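Dimska
Pinzas manuales de captura
Juego Condley 2: guía de compra y planificación

El juego Condley 2 se compone de dos pinzas manuales de dedos paralelos para registrar tareas de manipulación a dos manos. Se suministra montado, con un par de almohadillas de repuesto por pinza. La apertura útil llega hasta 80 mm.

Aplicaciones habituales: doblado y alisado de tejidos, clasificación de piezas pequeñas, preparación de pedidos. Para cargas rígidas de más de 3 kg debe presupuestarse la serie Dorum, con otro varillaje y otro soporte.

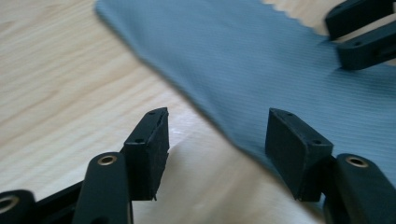
Almohadillas enfrentadas ante un paño gris azulado de borde en zigzag. A la derecha, los dedos de la segunda pinza.

Almohadillas
Son la pieza de mayor consumo. En trabajo textil conviene prever un cambio por trimestre y puesto; con cartón o madera sin lijar, el intervalo se reduce a la mitad. Se piden por pares y no deben mezclarse usadas y nuevas en la misma pinza, pues el cierre queda descentrado.

Varillaje
Los casquillos se sustituyen con el útil Hegarty, no incluido. Un útil basta para todos los puestos de una misma sala. La holgura se comprueba con la pinza cerrada y sin carga.

Puesto de trabajo
Mesa estable, de superficie mate si es posible: los barnices brillantes producen reflejos que obligan a repetir tomas. Para tejidos, reservar espacio suficiente para extender la pieza completa. Iluminación difusa, sin foco directo sobre la zona de agarre.

Partidas que deben figurar en el presupuesto
Juego Condley 2 (uno por puesto)
Almohadillas de repuesto para 12 meses
Casquillos, bolsa de 27 unidades
Útil Hegarty
Material de ensayo: paños, recipientes, piezas de muestra
Horas de formación del operario

El material de ensayo suele omitirse en la primera solicitud. Los tejidos se deforman con el uso y hay que reponerlos.

Plazo de entrega
Los pedidos recibidos antes de mayo se sirven con la tarifa vigente. Las almohadillas y los casquillos se envían desde almacén; el juego completo se monta bajo pedido. Portes no incluidos.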